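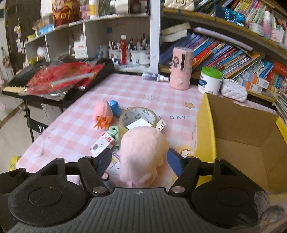

*Pink plush, packing tape and a gingham tablecloth.*

# How to Pack and Mail Soft Toys

Soft toys are among the easiest things to mail. They don't break, they weigh very little, and they can be squeezed into a smaller space than you'd expect. The usual problems are water, torn packaging, and paying for a bigger parcel than you need. These steps cover a single toy or a small batch sent within the country. For sending abroad, see the note near the end.

## What you need

- A padded mailer or a small cardboard box
- Clear plastic bags large enough to hold each toy
- Tissue paper
- Clear packing tape, 2 inches wide
- A kitchen or postal scale
- A tape measure
- A printed label, or a marker and plain paper

Office tape and masking tape peel off cardboard in cold weather. Use proper packing tape, and buy the wide kind.

## Step 1: Clean and check the toy

Go over the surface with a lint roller, then look at the seams. Pull gently along each one. A loose seam should be sewn up before the toy goes in the mail.

If you wash the toy, let it dry for longer than seems necessary. The stuffing in the middle holds water well after the outside feels dry, and a damp toy sealed in plastic will smell when it arrives. Two full days near a heater is usually enough for a small one.

Leave any sewn-in tags where they are. Collectors want them, and they carry the washing instructions.

## Step 2: Weigh and measure

Weigh the toy by itself first. A palm-sized plush I sent last September came to 155 grams before packing. Write the number down, then weigh again once the parcel is closed. The second weight is the one to use when you buy postage.

Measure length, width and height at the widest points. If you're using a mailer, measure it after the toy is inside, since it will bulge.

## Step 3: Choose a mailer or a box

A padded mailer is fine for a toy that is soft all the way through. Use a box if any of these apply:

- It has hard eyes, a music unit or a battery pack
- It has wire in the arms or ears
- The pile is long and would crease
- It is old or worth more than the postage insurance limit

I use Jarwood mailers for most things and keep a few Getirau boxes flat behind the door. Any similar brand will do. Check that the mailer's flap glue is still sticky if the pack has been open for a while.

## Step 4: Wrap it

1. Put the toy in a plastic bag and press out most of the air with your hand. Don't use a vacuum bag for long-pile plush. It may not spring back.
2. Fold the bag over and close it with one strip of tape.
3. Wrap a sheet of tissue around the bag.
4. Slip in a card with the buyer's name and address, in case the outer label comes off.

In a box, fill the corners with crumpled paper until nothing shifts when you shake it.

## Step 5: Seal and label

For a box, run tape down the center seam, then across both edges so it forms an H. Do the bottom the same way. For a mailer, use the glue strip and add one strip of tape over the flap.

Put the label on the largest flat side. If it's paper, cover the address with clear tape, but leave the barcode bare. Tape can be shiny enough to stop it from scanning.

## Sending abroad

You'll need a customs form. Write "stuffed toy" and what it is made of, if you know. "Gift" alone gets parcels held up. Some countries have rules about used toys, so look up the destination first.

## Sending a batch

Paora Goodwin, who ran the mail table at the Ashour toy swap, packed 3,000 parcels over the years and gave me the order I still use: clean everything, bag everything, weigh everything, then label. Finish each stage for the whole pile before you start the next. Number the bags and the labels to match.

Keep your receipts until every parcel has been delivered. Tracking numbers fade on thermal paper, so take a photo of each one the same day.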